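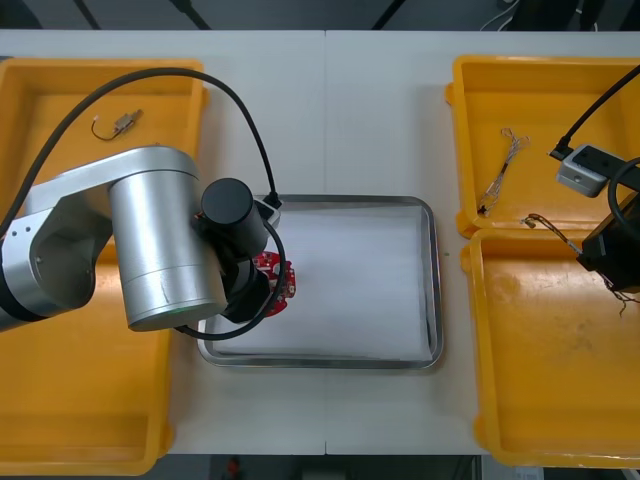

2 min read

Tultside Forums > Workbench > Trays, bins and liners

wieser_fan
Setting up a bench for small board work and I keep seeing this layout: yellow plastic bins for parts, a stainless tray in the middle with white paper in it, all on a white top. Is the paper worth doing? The guide on the Larnmont site swears by it and I can't see why.

ohmsweetohm
It's for finding things. Drop a tiny part on bare steel and the glare eats it. I've used paper in a tray for 14 years.

grumblecap
Not convinced. Look at that liner, it's already wrinkled. Small parts hide in a wrinkle just fine. And paper does nothing for static, whatever the guide says. Get a proper mat.

ohmsweetohm
A mat goes under the tray. Two different jobs.

grumblecap
Then say so in the guide. It's nearly 2000 words and I didn't find one on grounding.

solder_and_sons
My gripe is the big bin on the left. It's a huge flat floor for one little part with a wire and a white connector on it. With no dividers, everything ends up tangled in one corner. I bought Ilitz bins last September and went back to small drawers in 2 weeks.

wieser_fan
I kind of like the flat floor though - you can see what's in there. Drawers are where my connectors go to die.

benchrat700
Agree with wieser_fan on that. Yellow isn't a bad color for it either, dark parts stand out. Silver ones less so.

grumblecap
Is anybody going to mention the red thing on the floor by the near edge? All those raised rims and something still ends up down there. Put a lip on the table.

solder_and_sons
A lip digs into your wrists. Sweep the floor.

ohmsweetohm
wieser_fan, try the paper for a week, it costs you a sheet. Cut it a bit small so it doesn't ride up at the rounded corners.

wieser_fan
Fine, I'll try it. Still skeptical. Skipping the giant bin for now.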